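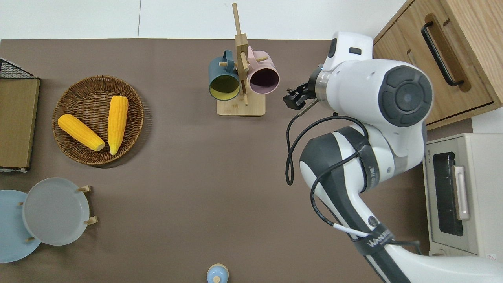 Corn Month Is Back at the Benthorpe Kitchen

It's August, the corn is in, and we could not be happier about it! The first ears reached the Benthorpe kitchen at 10 in the morning and by lunchtime half the building had found a reason to walk past. If you've never shared a table with us during corn month, please make this the year.

A couple of yellow ears in a round wicker basket really do cheer up a table, and we've been setting baskets out while the pots heat. Leave a little room between the ears if you do this at home. Corn keeps best cold and in the husk, so only put out what you mean to cook that day (the rest goes straight back to the fridge, no matter how pretty it looks).

On the cooking itself, we've settled last year's great argument. Four minutes in boiling water, lid off, no salt in the pot. Salt it at the table with plenty of butter. A few of you still swear by 12 minutes and we love you anyway, but try it our way once. The kernels stay crisp and you get that lovely pop when you bite in. For a crowd we do 10 ears at a time in the big pot and keep the finished ones wrapped in a clean towel.

The Ccori dressing everybody asked for in July goes like this: the juice of two limes, a spoonful of mild chili powder, a small clove of garlic grated fine, and enough soft butter to bring it all together. Spread it on while the corn is still steaming. It's also wonderful on green beans, and on toast, and (we tested this thoroughly) on more corn.

Mugs and plates, a happy update

Our call for dishes in the spring newsletter brought in 51 pieces, which is far more color than our shelves have ever seen. Dark teal, pale pink, light blue, soft gray, hardly a matching pair in the lot, and they look terrific together. The mugs that get used most have moved out of the cupboard and onto a wooden mug tree, and what a difference that makes at coffee time. You can see the one you want and just take it. Plates stand upright in a wooden plate stand close by, so you can slide one out without lifting a whole stack.

If you're thinking of a mug tree for your own kitchen, look for a good wide base and hang the mugs on opposite sides so the weight balances. Give the arms a wipe now and then too, as they gather dust faster than you'd think.

Coming up

The corn supper starts at 6 p.m. in the Birnis room, with the Stovomeo bakers bringing rolls again. Bring a side dish if you can, or a folding chair, or just an appetite. Leftover cobs go into the stock pot for September's chowder, so please drop them in the tub by the sink and keep them out of the trash!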